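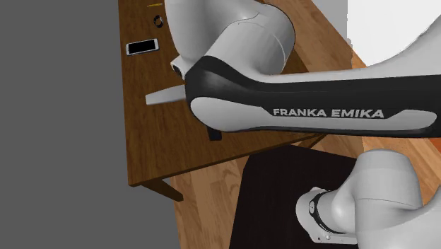
The Tasuvard Open Day is a yearly robotics demonstration held each April at the Tasuvard workshop, and over time it has grown into a much-loved outing for families, students and the plain curious. It was started by Kumudini Liyanage and Boyang Meng, who wanted their neighbors to see how robot arms are taught to handle everyday things. Much of the day is given over to simulation, with visitors gathered at a big screen to follow a computer-made Franka Emika arm as it reaches across a brown wooden table, a smartphone lying at the far end. The software behind it is called Cistero, and it has been used at every open day so far.

The visit runs in 3 sessions of 40 minutes each. Shuzhen Luo usually leads the morning one, and she is known for taking questions long past the bell – children's questions above all, which she likes to answer first! The afternoon belongs to Teodoro Tagle, who goes over how the arm's joints are set and lets guests try out their own values on a spare keyboard.

The first open day drew 2000 visitors, and the count later reached 4000, after the event moved to the larger Bouzid hall. Entry has always been free, and tea is served until closing.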